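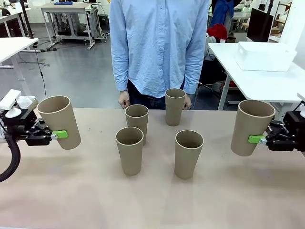
Up at six, kettle on, no milk. Black tea then. Rained all night and the gutter over the back door has gone again so there's a puddle right where I step out. Wet sock before breakfast.

Bus to Stondlow late, of course. Went for the boiler money — they want 700 for the part and the same again to fit it, which is robbery, but the flat is freezing and it's only October. Said yes. Felt sick after. Savings down to 1198 and the car tax still to come.

Bread at Abou Jaoude, the flat ones with the seeds, still warm through the bag. Ate one walking. Ate another one walking. Got home with two.

Afternoon lost to the allotment form. Filled it in twice becuase the first one wanted black ink. Plot 1086 if I get it, down by the Murnar end where the soil is all clay, so potatoes first year and see. Would like beans. Would like a shed more than beans.

Mum's old blue coat — finally took it to be mended. New lining, same buttons. Ready in a fortnight. Didn't want to leave it there, silly really.

Soup for tea, leek, too much pepper. Meant to do 4000 steps after and did none, sat on the stairs with the radio instead and listened to a whole programe on eels.

Knee bad again. Bins out. Must ring the dentist tommorow, before nine or they don't pick up.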